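Flower table at the Skunia shop

The small metal table at the front of the shop is being cleared for the fall display. Armelle Joly is looking after the change this year and would like everything off it by 16 September 2023. The artificial flowers go into a wire basket, with cardboard laid flat in the bottom, and then to the back room.

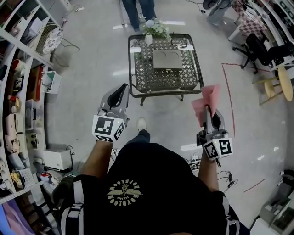 Vases are washed in warm water and left upside down on a towel overnight. Stems that have lost their leaves can be put aside for the craft box – Armelle will sort through them later. Pink cloth is fine as a wrap for the bunches, and there is more of it in the drawer under the register.

Bunches should be laid in the basket by the stems, one at a time, so the heads don't get crushed. Anything left over at the end of the season is sold for 3 dollars a bunch.

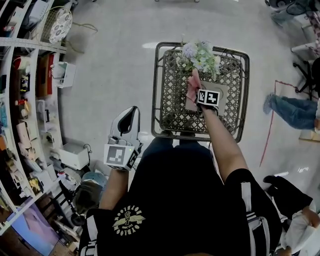
Can the flowers be cleaned before they are stored?
A soft dry brush is enough for most of them. White petals that have yellowed are better replaced, and the next order goes in during January.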